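Plernoswood 2 — frame pacing on handheld after the April patch
Posted February 2, 2025 by quarterstep

I've been testing the handheld build of Plernoswood 2 with the frame cap at 30 and at 40. At 30 the average is fine but pacing is uneven: every few seconds one frame is held twice as long as its neighbors. At 40 the stutter is less visible, and the battery drains faster. Same save, same route through the Baven mines each time. 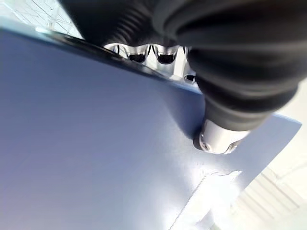
The log also shows shader compilation on the second visit to an area, so the cache isn't being kept between sessions. Has anyone seen the cache folder grow past 300 MB? Mine stops there every time.

moradi_lane wrote:
Same limit on mine. Delete the folder and let it rebuild with the game in windowed mode. Mine rebuilt in 19 minutes and the second-visit stutter went away. Pacing at 30 did not change.

tinbucket wrote:
I don't think the cache has anything to do with it. The engine (Avalix) runs its physics step on a fixed timer that doesn't line up with the 30 cap. You'd get the held frame with a perfect cache. Build 21 has a launch option for the timer, build 19 doesn't.

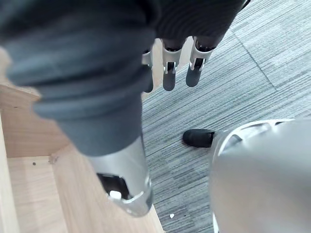
Metal tip below the folded sleeve

quarterstep wrote:
I'm on 21. Which option? The patch notes list two and describe neither.

tinbucket wrote:
The sync one. Leave the interpolation one off, it adds input lag and you'll notice it on wall jumps.

moradi_lane wrote:
Disagree on interpolation. I measured the lag at 2 frames with it on and 2 with it off. The wall jump window is wide enough either way.

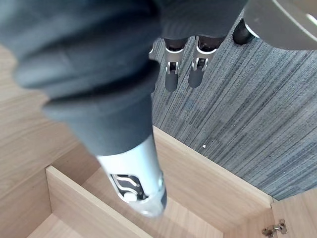

What does change is camera smoothing. With interpolation on, the camera trails the character slightly on fast drops, and that can read as lag if you're watching the edge of the screen.

tinbucket wrote:
Measured docked or handheld? Docked I'd believe it.

quarterstep wrote:
Sync on, interpolation off, cap at 30: the held frames are gone in the mines. Still there in the elevator section — I'll post that log separately.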